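Two thousand cardboard strips (well, 2000 tries, some strips got used twice)

October 2019

So I promised I'd write up what I've been doing with my evenings, and the short answer is picking things up with a pair of plastic hands so that a robot can learn to do it later. Gwawr Harries got me into this. She runs the little Kukora project upstairs at Rosbridge, and back in September she asked if I had steady hands and a high tolerance for boredom. I said yes to both and only one was true!

The way it works is you hold a gripper in each hand, squeeze to close the fingers, and do the job yourself. Everything gets recorded as you go, and the robot is trained on the recordings afterward. I'd tried the other way before, at Kevarport, where I sat at a desk and drove an arm around with a controller (I was terrible at it, and so slow – 18 minutes to put a lid on a box). With the hand-held ones I was getting decent runs on my first night.

Our job is packing, mostly. Cardboard dividers, flat inserts, that sort of thing. Gwawr wants 2000 good runs before she trains anything she'd show to other people, and a run only counts if both hands stay trackable the whole way through. That's what the marker cube is for, the one with the black and white squares on top. If you cover it with your sleeve, you've lost the run. I wear short sleeves now, even though it's getting chilly up there.
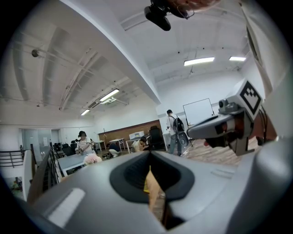 My other bad habit is rushing. When I do something I already know how to do, I do it in one quick swoop, and apparently that's a pain to learn from. Antonina Shevchuk goes through the recordings and she sent 21 of mine back from one evening with the same note on every single one: "slower at the grab." She was right, too. I watched them and I could barely tell when my fingers closed, and I was the one who'd closed them!

So now I count in my head. Reach, one, two, squeeze, one, two, lift. It feels silly, like teaching a dance class to nobody, but my reject pile has gone way down. Antonina also told me to stop fixing mistakes before they happen. If a strip starts to lean, let it lean a bit, then straighten it, so the robot gets to see what a save looks like. I love that. I've gotten kind of good at the saves.

My forearms hurt, by the way. Those things get heavy by the end of the night, and I've started switching to the Moschos bench halfway through so I can rest my elbows. Gwawr says I'm allowed as long as I write down which bench it was, and I have forgotten to write it down 2 times so far. Sorry, Gwawr.

Next up is folding, which I'm dreading a little. I'll let you know how it goes.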